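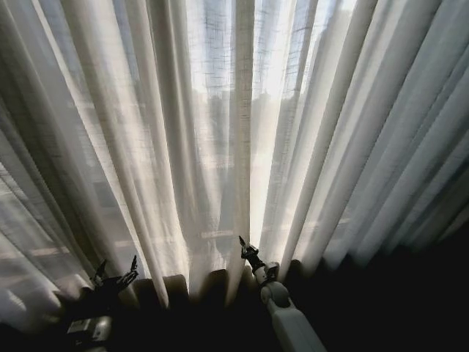 Daylight through full-length sheers.

I used to be a blackout person. Thick navy drapes, the kind that make two in the afternoon feel like the inside of a coat closet, and I was proud of them! Then I moved to Fuvunbridge in May, into a third-floor apartment that faces east, and the movers lost the box with the drapes in it. I slept badly for a week. By the second week I was getting up before six and, weirdly, enjoying it.

I'd been a terrible sleeper for years (the tea, the apps, the pillow shaped like a croissant, I've bought them all). So I called Vinzenz Wallner, who ran a small sleep clinic in Arriaga until he retired, and asked if I was fooling myself. He laughed for quite a while. His old patients always wanted to talk about bedtime, he told me, and he always wanted to talk about breakfast. Where did they eat it? Was there a window? Most of them ate standing up in a dim kitchen, looking at a phone.

He had me keep a notebook. Wake time, first coffee, how long I sat near a window before I looked at email. My first entries are embarrassing: "80 minutes in bed with phone, 3 minutes at window." I moved a chair. That was the whole renovation, a $200 armchair from a secondhand place on the Trellavon road, dragged to where the sun lands first, and I drink my coffee there in my socks.

My neighbor Ieuan Gethin thinks this is all very silly. He drove a bakery truck for most of his life, got up at three, and sleeps like a stone whatever the sky is doing. He did come over to hang my new curtain rod, though, and stayed in the chair for two cups.

I still have bad nights. I had one on Monday-type nerves just last month, wide awake and rewriting an argument from college. But the mornings after are easier now, and I've stopped dreading them. The lost box finally showed up, by the way, more than 650 miles from where it should have been. I told them to keep the drapes.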